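The arm was simulated before it was built. In the shared workshop that Nidora runs on the second floor of an old print shop, every Flidano build starts on a screen, with a modeled table, a gray box and a gripper to practice on. The group spent 23 evenings there before ordering motors. Parts came to $1,552 — less than the members had set aside.

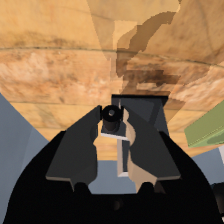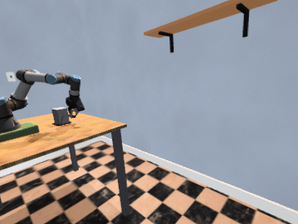

The gripper next to the gray box in the simulated room.
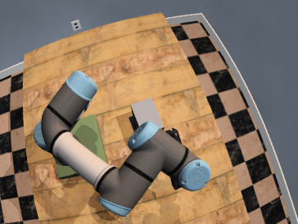
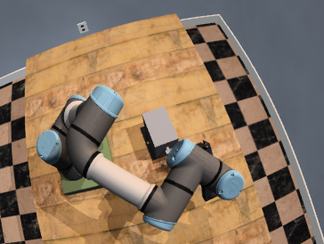 Can a beginner build an arm like this at home?
Most people who can solder and follow a wiring diagram can. Plan on a sturdy bench, a power supply with a fuse and an emergency stop within reach. The software takes longer to learn than the assembly.

The workshop now has 20 members and two arms in progress. The second will use the same joint design with a longer forearm. Its brackets are due in December, and the bench by the window has been cleared for them.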